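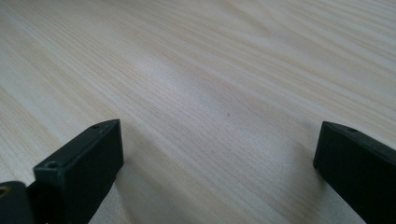 Natural Materials at Home
Handout 4: Plant Fibers and Pale Wood
Friday group, Stodik Evening Courses

Welcome back! Last week was all about stone and clay, and tonight we get to my favorite pairing of the whole course, a light wooden surface and the loofah. Bring your hand lens if you have one. Both materials grew, both are full of lines, and both reward a really slow look.

Reading the grain

Start with the tabletop. Get your eyes down low, almost level with the wood, and then stand up again and compare. Grain that seemed straight from above will often bend and fan out once you follow a single line across with your finger. The paler bands and the tan ones usually belong to different parts of the growing season (early growth is lighter, late growth is darker and denser), so a table is a kind of diary of wet and dry years. I love this!

Then change the light. Walk to the other side, or move a lamp. Glare can wipe out half the pattern, so make your sketch from two positions and note which one you used.

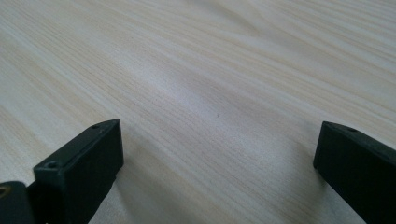
Does a small dark speck on pale wood mean the finish is damaged?
Most of the time it's only dust or a crumb, so brush it with a dry fingertip first. If it stays put, it may be a tiny knot or a flaw under the finish, and you can leave it alone.

For cleaning, a barely damp cotton cloth is plenty. Go with the grain, dry straight away, and keep anything scratchy off the finish. That includes tonight's second material, which is wonderful on skin and pots and much too rough for a nice table.

The loofah

People guess sea creature every single January. It's a gourd, a cousin of the cucumber, and what we use is the skeleton left behind after the fruit matures, dries and is peeled. While it's young you can eat it like zucchini. Khương, the seed shop we order from, sells a long-fruited kind that does well on a sunny fence.

Pass the sponge around the table and try these:
Squeeze it gently at the sides and let go.
Look for places where the mesh opens up and you can see into it.
Run a thumb along the outside and feel how many directions the fibers take.
Find a fold or ridge and follow it as far as it goes.

At home, rinse after each use, shake hard and hang it somewhere airy. Mine gets replaced after 4 weeks in the shower. The old one goes in the compost, cut small.

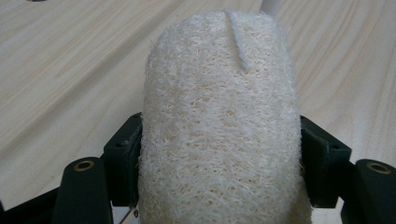

For next time

Draw one patch of grain and one patch of loofah at the same size, side by side. Pencil only, please. Read the chapter on gourds in the Lesamel reader, page 66 onward, and bring something woven!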